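How do you unpack small toiletries so they don't end up all over the house?

Posted in Home and Storage

Drimia

Okay, I finally got into the habit of taking cloth bags to the store and I love them, but now I have a new problem! Big stuff gets put away fine. The little things (ointment, lip balm, tiny jars, a tin of this or that) sink to the bottom of the bag and stay there. Last Monday I found a tube of hand cream in a bag that had been hanging on the hook for weeks, and of course I'd already bought another one.

I have one narrow bathroom cabinet, a shelf in the hall closet, and a kitchen table where everything lands first. The cabinet is 39 inches tall but not deep at all, so bins tend to stick out. What do you all do? I'm open to baskets, trays, pouches, anything really. Bonus points if it's cheap and if my kids can follow it too.

Weidemann
Member, 3383 posts

Oh, I have feelings about this one! Get a plastic basket with holes in the sides and keep it on the table where you unpack. Not in the cabinet, on the table. Every small thing goes from the bag straight into the basket, and you don't fold the bag until it's empty. Then the whole basket takes one trip to the bathroom and comes back empty. It sounds like nothing but it changed my evenings, I'm serious.

A few things I learned along the way:

Pick a basket with a handle opening in the rim, so you can carry it in one hand with the bag over your arm. Mine came from the Flisik store by the bus station and it has been dropped down the stairs more than once.

Go for a low one if you can. In a deep basket the tubes slide under everything and you're right back where you started.

Light colors are great because you can spot a dark cap or a little lid right away. I had a navy one before and lost a lip balm in it for most of November.

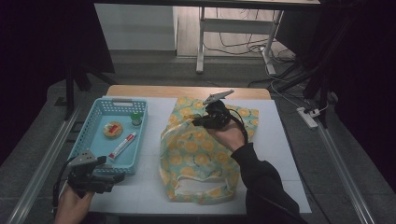
Should the basket have a solid bottom or an open one? Go with a solid bottom if you store creams and ointments, so a leaky tube won't drip on the shelf, and save the open kind for things like washcloths and brushes.

For your shallow cabinet, measure the depth with the door closed and take off half an inch before you shop. The hinge side always eats up more room than you think. If no basket fits, use the long skinny trays made for kitchen drawers, they're perfect for tubes lying down.

As for the kids, mine got into it when I let them be in charge of the basket. They empty the bag, I put things up high. Anything medicated goes up high, always.

Gusberg

turn the bag inside out. done. nothing can hide in it

also wash the bags once in a while, mine had 2 cough drops stuck in the seam

Flisik Fan
Member, 2000 posts

Love the basket idea, and I'd add pouches for the trip home! I put one small zip pouch in each shopping bag and all the tiny stuff goes in it at the checkout. Mesh is best so you can see what you've got. When I get home the pouch comes out first, before the milk, before anything.

My other favorite trick is for the doubles problem. I keep about 3 of the things we use all the time and that's the limit. There's a strip of tape on the inside of the cabinet door with the list on it (toothpaste, hand cream, bandages, the green balm my husband likes) and I look at it before I leave. If the shelf spot is full, I don't buy it, even on sale. That last part is hard for me, I do love a sale!

With jars, write the month you opened them on the lid with a marker. It wipes off most plastic with rubbing alcohol when you reuse the jar. Tubes I store cap down in an old mug, and they take up hardly any depth, so that might be just right for your narrow cabinet.

Drimia

These are so good, thank you! I went and measured, and the drawer trays will fit with the door shut. Turning the bags inside out tonight too. So far I've found a pencil sharpener and a button.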